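22 May 2018
By Rommel Aquino

I have been testing how much power our flat uses overnight, when everything is supposedly off. The meter is a Rathjen plug-in unit, accurate to 2 per cent according to the leaflet. I logged each socket for a week and ignored the fridge.

The worst offender was the old amplifier in the living room. It draws 70 watts in what the manual calls standby, and the front panel switch only turns off the display. Over a year that comes to some 680 kilowatt-hours if left plugged in, and ours had been plugged in since we moved here in November. It now sits on a switched extension lead.
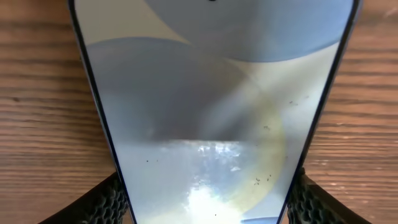 Chargers were a disappointment, in the sense that I had expected to find more. With no load attached, every one I own read zero on the meter. The actual figure is presumably below its lowest step. I have stopped unplugging them.

The router stays on. Jae-in suggested a timer, but ours takes several minutes to reconnect and the saving would be small.

Next is the hot water cylinder, which is wired in and can't be measured with a plug-in meter. I have been reading the main meter before and after each heating period instead. The first reading ended in 953, and I'll post the rest once I have a full week.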